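Sotomayor Street parking, again

The city wants to put meters on Sotomayor Street, and the pitch in September was that turnover will help the shops. Maybe. I have heard that one before.

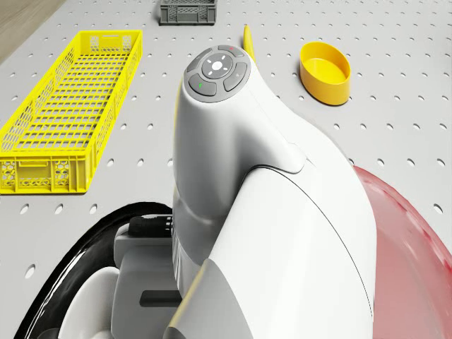

The plan covers 48 spaces. The study behind it came from Wirnetti, a firm that also sells the meters, and it rests on 300 surveys handed out at lunchtime. I asked for the evening numbers and was told there are none.

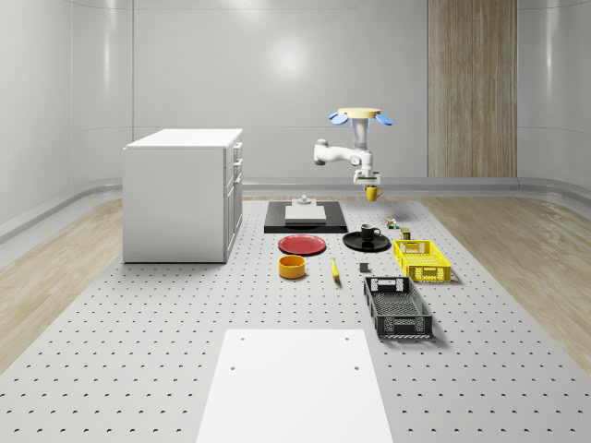 A small yellow mug in the gripper, lifted off the table.

Then there is the app. Ollik charges a fee on each payment, and the flyer leaves that out. I would trust these things more if they were easy to read at a glance, the way a round gray pad with one white light in the middle is. The Ollik screen has five menus before you get to a price.

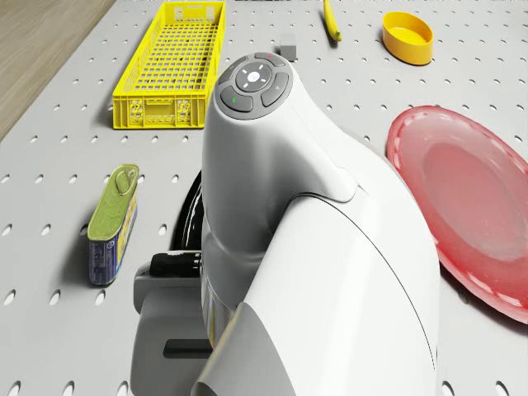 Shop owners are split. The Butico bakery likes the idea, the shoe repair place does not, and neither has been shown a map with the loading zone on it. A perforated white tabletop with its holes in even diagonal rows is laid out with more care than the curb spaces in the city's sketch - two of them sit across a driveway.

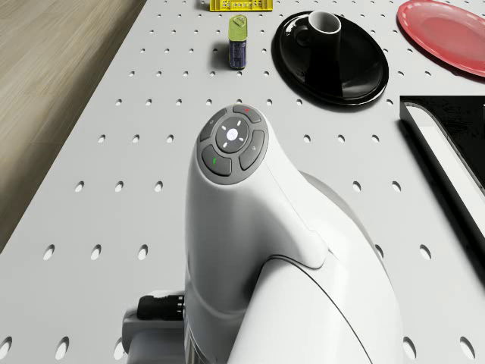 R. Sotomayor-Street Resident

Comments close on 2 October 2018. Ask about the fee.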